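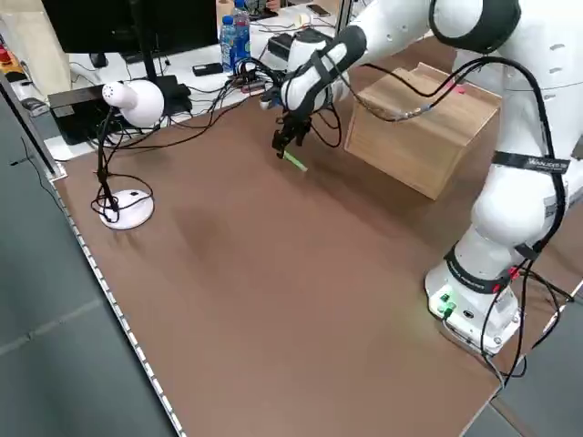
# Lalora grasp planner: frequently asked questions

Questions that come up on the issue tracker and by email. If yours is missing, open an issue and tag it `faq`.

## What does Lalora do?

It takes camera input, proposes grasps, checks them against the arm's limits and the known obstacles, and sends the chosen one to the controller. It doesn't do low-level motor control. That stays with the arm vendor's driver.

## Do I need both cameras?

No. The fixed camera alone is enough for picking up single objects on a clear surface. The wrist camera is used for two things: correcting the approach over the last 80 mm, and checking the grasp after the fingers close. With `wrist.enabled: false` both steps are skipped and the planner trusts its first estimate.

## How does the grasp check work?

The checker looks at the region between the fingers and compares it with the object mask from before the approach. It returns `held`, `empty` or `unsure`. Three `unsure` results in a row stop the task and return control to the caller. 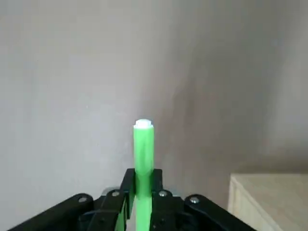
*Wrist camera view with a green marker between the fingers.*

## The checker returns `unsure` on thin objects. What should I change?

Look at the exposure first. A bright highlight on a glossy object can split the mask in two. Lock the exposure in `wrist.yaml`, then lower `min_mask_width`. Don't lower it below 3 pixels, or cable edges in the background start to count as objects.

## Why does the planner treat shadows as obstacles?

It shouldn't if you have depth data. In color-only mode the segmenter can mistake a dark shadow for an object. Set `shadow_filter: soft` and record a new background with the arm in its home position. Repeat this whenever you move a lamp.

## How fast is it?

On our test machine a full plan takes 62 ms with the default settings. Most of that is collision checking. If your workspace model has a lot of small meshes, merge them or replace them with boxes.

## Are cables included in collision checking?

Not by default. Add a padded capsule to each link that carries a cable. The file `elmont_cables.urdf` in the Elmont config pack has capsules you can copy. Loose cables on the table need a keep-out zone.

## What happened to the Zamfir solver?

Zamfir was the old inverse kinematics module. It was replaced in May and no longer gets fixes. Old config files still load, but you'll see warning 804 at startup. Run `lalora migrate` to rewrite them. The tool keeps a copy of the original next to the new file.

## Can I replay a failed run without the arm?

Yes. Use `lalora replay` with the log folder. Both video streams and the joint states are read from disk, and the planner runs as it did the first time. Logs made with `--light` have no video and can't be replayed.

## Who maintains this?

Ovidiu Lazăr maintains the planner and the replay tool. The config packs are kept by the Kustetdale group, so please send changes to those through their repository.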